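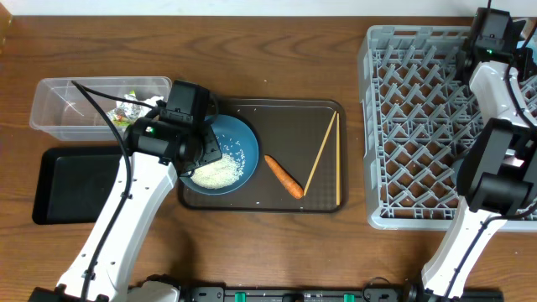
March, table log, tray meal setup

Morning, 9:20. Started with the rice again. I cooked 294 g of dry rice in the small cooker, with a little less water than the packet tells, and left it under the lid for a quarter of an hour. Last week the rice was too soft and it stuck to everything in one lump. Today the grains separate better, but they also travel more. After the first round there were grains on the inside of the blue bowl up to the rim, and a few on the brown tray just under it. I do not wipe these away during a round, only between rounds. Please keep to this, otherwise our notes do not match each other.

Order on the table for this week, from left to right: clear container, brown tray with the bowl and the carrot and the chopsticks, gray dish rack. The flat black tray goes in front of the clear container. I tried it on the right side yesterday and it was in the way of the rack, so I moved it back.

The carrot. We have used three kinds of carrot until now. The ones from the Zuscombe market are the best for size but they come with soil, and they need a real wash with the brush, not only water. The supermarket ones are cleaner and too thick at the top, and they roll less than I expected. The one in use now weighs 119 g. I write the weight on the paper tape on the fridge door, and when it has dried out and bends, it goes to the compost and a new one is weighed. A carrot lasts three days if it goes back in the fridge at lunch. It does not last two if somebody forgets it on the table overnight (this was me).

Chopsticks. Still the plain light wooden ones. They are not placed parallel anymore. I decided this after reading the old pages from Arnby, where every table was laid so neatly that it looked like a shop window, and no meal at home looks like that. So: put them down to the right of the carrot, let them fall how they fall, and correct only if one is hanging over the edge of the tray. A narrow V is fine. Crossed is also fine.

11:45. Second cooking of rice was not needed, the first was still good. I covered the bowl with a damp cloth during the break. The cloth leaves small threads, so next time I will use a plate on top.

The bowl: I put the rice in the lower part and do not level it. When it is pressed flat with the spoon it becomes like a cake and comes out in one piece, and then it is not rice any more for our purpose. One scoop with the big spoon, 204 g with the small kitchen scale set to zero on the bowl. Solance asked in their last message if we can fill it to the top. I would say no. A full bowl spills before anything has started, and I am the person with the broom.

Dish rack. It is a good rack but large, and it takes the whole right side of the table. I looked in the Nepia catalog for a smaller one with the same kind of crossing dividers and there is one, but the slots seem wider and I fear the small plates will lean over. Will measure our plates before I order. For now the rack stays.

14:10. Cleaning, because it was asked how I do it. Dry grains first with the hand brush, then the cloth with warm water, along the grain of the wood. No soap on the table top - it left dull marks in January and I needed an hour to get them out. Trays and bowl go in the sink with soap. Rice must not go down the drain, please use the sieve.

We have now 2,000 paper towels in the cupboard, which is my mistake in the order form (I thought it was sheets per box, it was boxes in a pack). So use them freely.

To do:
plate for covering the rice
measure small plates for the rack question
new sponge
ask Solance if cooked rice from the day before is acceptable, kept cold
buy carrots, Zuscombe if the market is open

16:30. Table wiped, bowl and tray drying, carrot in the fridge.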